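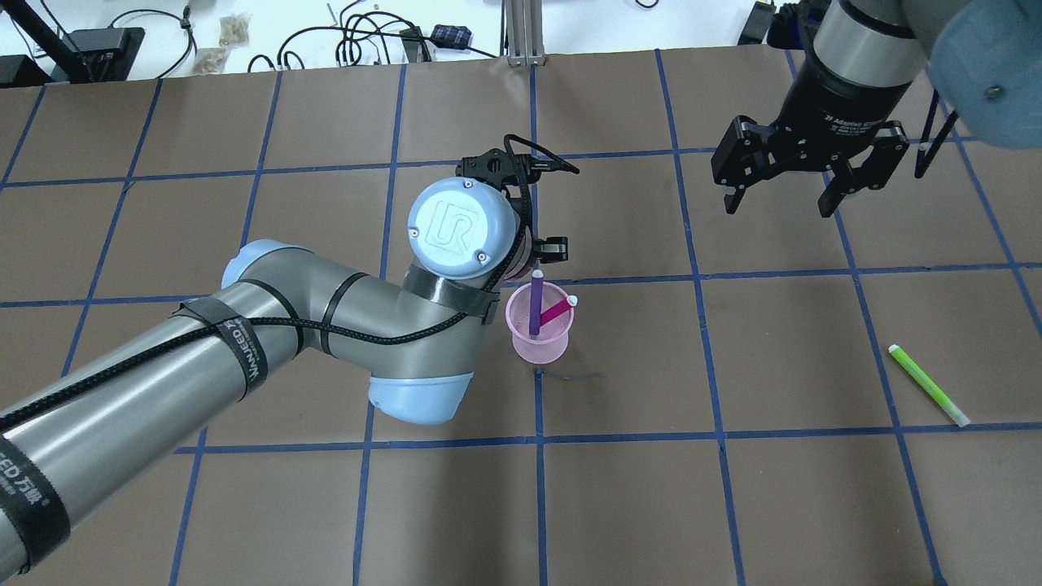
Sellombridge assembles and maintains writing-instrument sets for schools, training rooms and shared offices. A set is a fixed list of markers, highlighters, pens and pencils, sorted by type and delivered in open-top cups. Sorting is done on flat surfaces covered in brown paper and divided into large squares with blue tape. An item that has not yet been assigned to a cup lies in a square, as with the green highlighter, and an assigned item stands in its cup, as with the purple and the magenta-pink markers in the translucent pink one. The same two positions are used for every order, regardless of size.

The company was formed from the stockroom of Tuvurcombe, a stationery wholesaler, when its loose-goods line was closed. Customers on that line had been buying mixed cartons and sorting them on site. Sellombridge took over the stock, the shelving and 15 of the customer accounts, and began supplying the same goods already sorted. We now hold 112 accounts. Most are primary and middle schools. The rest are adult education centers, libraries and meeting-room operators.

What we supply

The catalog lists almost 700 items. It is divided into four groups: water-based markers, permanent markers, highlighters, and pens and pencils. Dry-erase markers are listed with the water-based group for ordering purposes but are packed separately.

A standard set is defined by a set sheet. The sheet gives the item codes, the color of each item, the quantity per cup and the color of the cup. Customers may use one of our sheets or submit their own. Changes to a sheet take effect from the next order and are not applied to orders already in sorting.

Cups are plastic and are sold in clear, pink, blue and smoke. They are not fitted with lids. For transport, each cup is placed in a divided carton, and the contents are held with a paper band that is removed on arrival.

Returned sets

Accounts on the maintenance plan send sets back at the end of a term or a quarter. Returned items are emptied onto the surface and placed one kind to a square. Each is then checked for:

- cap present, correct color and closing fully
- tip shape
- line quality on white 80 g paper, one stroke of 10 cm
- barrel cracks or leakage

Items that pass are put back into a cup according to the set sheet. Items that fail are replaced from stock and listed on the return note. A marker with a sound barrel and a missing cap is given a new cap if we stock the type. Mismatched caps are not used, even where they fit.

Paper covering is changed when ink marks make the squares hard to read, and always between permanent and water-based work. Tape is relaid at the same time. The square size is the same on all surfaces so that set sheets do not have to be rewritten for a particular table.

Premises

Sorting, storage and dispatch are on one floor of the Zollbridge building. The floor area is 900 square meters, of which the larger part is shelving. The sorting area is kept between 64 and 72 degrees. Markers are stored horizontally and highlighters in their supplier cartons. Pencils are stored at the north end, away from the loading door.

Cup and carton design is handled with El Idrissi, a packaging studio that has worked with us since the first divided carton. The current carton has a wider cell than the previous one. In February we finished using up the narrow-cell stock, and all orders now go out in the wider type.

Ordering and lead times

Orders are accepted by account holders on the order form. Standard sets leave within three working days. Sets on a customer's own sheet leave within six. Returned sets are turned around in ten working days, counted from the day the cartons are booked in. Partial shipments are made only on request.

New accounts are opened at the start of each month. A sample cup on any standard sheet can be requested before opening an account and does not need to be sent back.

Page revised March 2023.

Contact | Order form | Set sheets | Returns | © Sellombridge. All rights reserved. | Back to top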